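Week 4 handout: Shopping for a suturing trainer (the Stefanou kit)
Robotics Elective, notes by Myrto Raptis

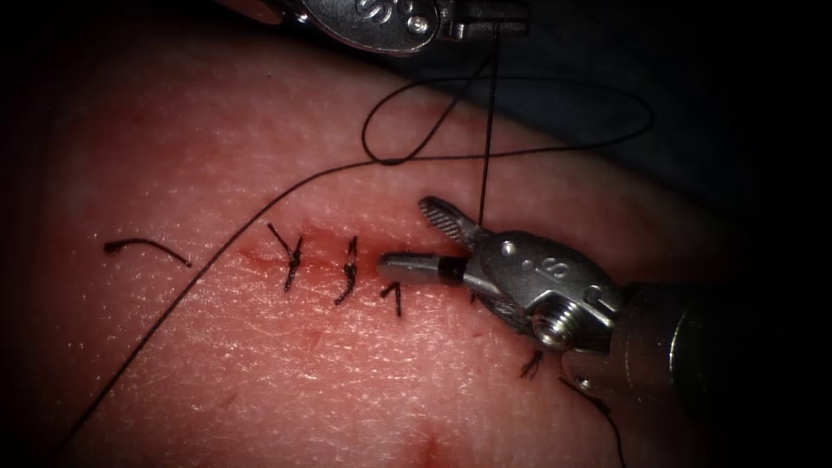 Before you read the brochure

Hi all! These are my notes from Tuesday's session, cleaned up a bit for the people who were on the late shift (and for those of you who were there but couldn't read my writing on the board). We're reviewing the Stefanou practice package, the one Orkow sells as a bundle with tissue pads, suture and a pair of loaner instruments. I've had it for most of September and I have opinions.

A word on terms. Interrupted stitches are separate stitches, each with its own knot and its own cut tails. A running stitch uses one thread the whole way along. The kit teaches interrupted first, and I like that, you get far more knots per pad. Look at the tails on the three tied stitches along the cut and compare them with each other. Then look at how much thread is still looping around up top. Managing that loop is half the job, and the brochure gives it one sentence!

What's in the bundle

Pads, a spool of dark suture, the two instruments on loan, and a login for the Futinness lesson library. The pads have a fine skin-like grain, and I found them pleasant to work on. My one gripe is that the edges curl after a few days out of the wrapper, so keep them sealed.

The instruments come with a use counter. Ours read 117 when the box arrived, and the loan covers 700, so there's plenty left for everybody. Please write your uses on the sheet by the door anyway.

What it costs us

Pads are $185 a box. The loan itself is billed per term through the Tustthorpe office, and I still don't have a straight answer on whether shipping back is included (I've emailed twice). Put a question mark next to that in your write-up.

Things I liked

The lessons are short. You can do one, tie a few knots, and go get lunch. The one on holding thread with the upper instrument while the other gets into position is the best of the lot, and I'd watch it before you touch anything.

Things I didn't

The library has no search, so you scroll and scroll. The lesson on trimming tails is rushed, too: mine came out all different lengths the first time, and nothing in the video told me what length to aim for. Also, the lessons assume you already know how to swap instruments. Some of you don't yet, and that's fine, come find me.

For next time

Finish lesson 2 and close one full cut with interrupted stitches. Save the pad with your initials on the back. Then write me half a page: would you buy this with our budget, and what would you ask Orkow before signing? Complaints are welcome, but give me details, "it felt weird" won't help the next group much. Bring the page and the pad to class, and bring your login too, we're doing lesson 3 together.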